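Wood Finishing, Unit 4: Grain and Color

Reading for this unit: Eberhard handout, pages 1 to 2.

Grain is the direction the fibers run in a board. Figure is the pattern you see on the face, and it depends on how the log was sawn. Flat-sawn boards show arches and wide bands. Quarter-sawn boards show straighter, closer lines. The two words get mixed up in catalogs, so use them carefully in your shop notes.

Stain settles more heavily where fibers end at the surface. Pine, cherry and birch are known for blotching. Sand to an even grit, wipe off the dust, and test the stain on an offcut of the same board.

A tabletop can be orange-brown with fine, darker grain streaks and still carry dark areas with wavy outlines.

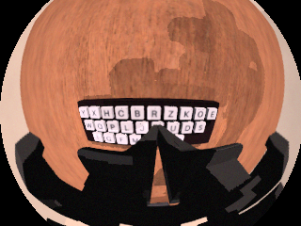
One student from last October's group objected that blotching should not be graded as a fault, as some buyers at the Mirkero shop ask for it. The grading stays as it is: an uneven color is a fault if the work order calls for an even one.

For next time: bring two offcuts, one sealed and one bare. Label the back of each with the species and the grit used. Stain cans are in cabinet 322.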